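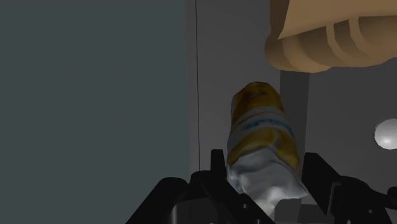 A crumpled snack packet between the fingers of a simulated gripper.

Search this site Go

Can it clear the table yet?

Readers keep asking when a machine will be able to tidy a kitchen. The short reply for May is that it depends which part of the kitchen you mean. Tins and mugs are going fairly well. Bags and packets are still hard work, and they are what most of us have in the cupboard.

Coralie Trevaskis runs the household chores trials at Ruvbridge, and she has spent most of the spring on packets. A tin is the same shape every time you meet it. A crisp bag or a pouch of nuts changes shape when it is squeezed, and again when it is put down. The creases move the printing about as well, so software that has learned the front of a smooth, full packet can lose track of the same one once it is crumpled.

Most of the practice is done in simulation. The team ran 3813 attempts at picking up and putting away small kitchen goods, and 1425 of those were with soft packaging. In the hard goods group the arm finished the job far more often than not. With soft packaging it managed a bit over half. The usual failure was a grip that closed too high, where there was little inside to hold, and the packet slid out on the way up. The next most common was knocking over whatever stood beside it.

Trevaskis does not think the hardware is the main trouble. "Two fingers will do for most of what is in a cupboard," she told us. "Where to put them is the part we get wrong, and how hard to close them. People squeeze a bag a little and then decide. We have only just started letting the arm do that."

The second squeeze is now part of the standard run. It adds time to each pick -- about four seconds -- and the next set of results should show whether it is worth having. The plan is 1000 simulated attempts with it switched on, then 100 on the bench with real packets bought from the shop. The bench work is slower to set up and a good deal messier, as the floor by the Hinds bench will confirm.

On the shop-floor side, Denora has been looking at the same question for packing lines, where a person still puts mixed snack packets into cartons by hand. Its view is that a machine can take over when all the packets in a carton are the same and arrive facing the same way. Mixed cartons stay with the packers for now. Zinder is lending a set of cartons for the bench work so that the two groups can compare like with like.

So a machine that puts away your tins is a fair thing to expect before one that puts away your crisps, and neither is on sale from anyone we spoke to. The bench trials start on Monday and we will print the figures when we have them, whichever way they go.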